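# Chapter 4: The Feasts That Went Missing
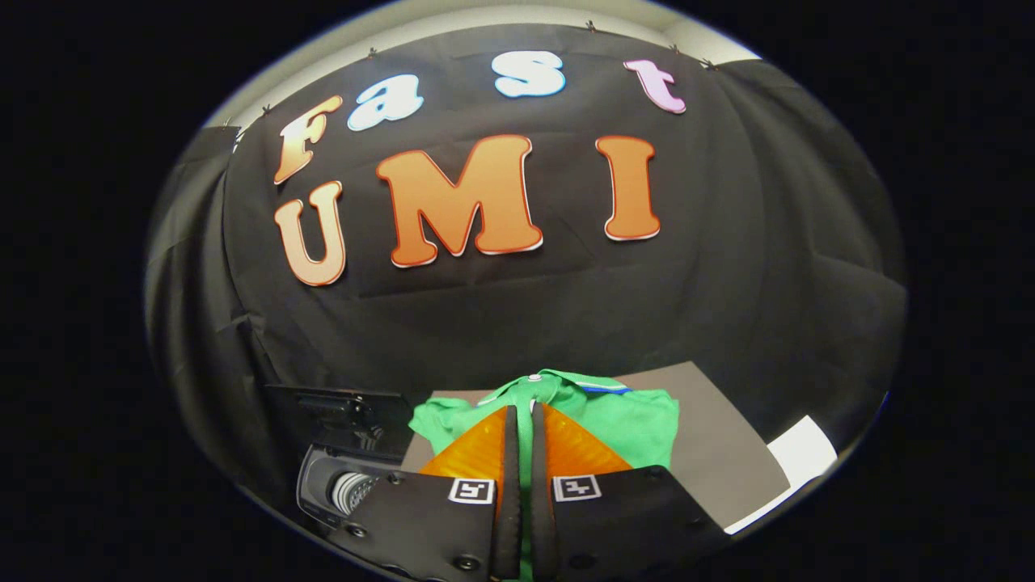 *Fig. 4.1. Cut-out letters on a black cloth backdrop.*

I started my first local history project in Estalard with a question I thought would take an afternoon. When did the Lutheran families out at Flistby stop keeping Midsummer? I had a notebook, a thermos and a box of parish newsletters, and I figured I'd find a year, write it down and get on with the more interesting stuff. I was at it until May.

The trouble was that the newsletters hardly mentioned Midsummer at all. Christmas was everywhere - who sang, who baked, whose truck wouldn't start. Confirmation got a full page every spring. Midsummer got a line now and then, usually a request for firewood. If I'd gone by the paper alone, I would have told you it was a minor day that faded out early, and I'd have been wrong!

What saved me was the account book from Partanen Hall. It's a dull-looking thing, 268 pages of coffee, lamp oil and hall rentals, and I'd put it off for weeks. But there it was, every June: benches hired, cream bought, a fiddler paid. One year they bought 155 buns. You don't buy 155 buns for a day that doesn't matter. The congregation kept the feast faithfully for years after the newsletters went quiet, and my best guess is that the editors saw it as the hall's business and left it to the hall.

This chapter is about that kind of gap. Religious communities leave a lot of paper behind, and it's easy to treat the size of the pile as a measure of how much something meant to people. Sometimes that works. Quite often the busiest day of the year has the thinnest file (everyone was in the kitchen) and a quarrel over the roof has its own drawer.

We'll spend most of our time on two places. The first is Flistby, where I've had longer to make mistakes. The second is Prostatwood, a mill settlement further up the river with a Catholic chapel, a Ukrainian Orthodox church and a meeting house, all serving a population that never got past 700. The neighbours there went to one another's suppers, and their calendars got tangled up in ways I still find hard to sort out. Easter alone will take us half the chapter.

You'll need the source packet at the back of the book. It has 13 items in it, among them two pages from the Partanen account book, a supper ticket and part of a taped interview I made with a retired choir member. Read the interview before you read my notes on it. I made those notes in March 2018 and I'd change nearly half of them now, but I've left them as they were so you can argue with them.

## Before you start

Pick one yearly observance in a congregation or community you can get to easily. It needn't be your own. Write down, from memory or from asking one person, what you think happens on that day and how long it's been going on. Keep the page somewhere safe. We'll come back to it in section 4.6, after you've been through the account books, and you may want to write it in pencil.

## 4.1 Reading the kitchen accounts

Start with the food. Cream, eggs, flour and coffee all show up in hall records under the month they were paid for, and that can be a few weeks after they were eaten, so check the dates on any receipts tucked into the binding before you tie a purchase to a feast.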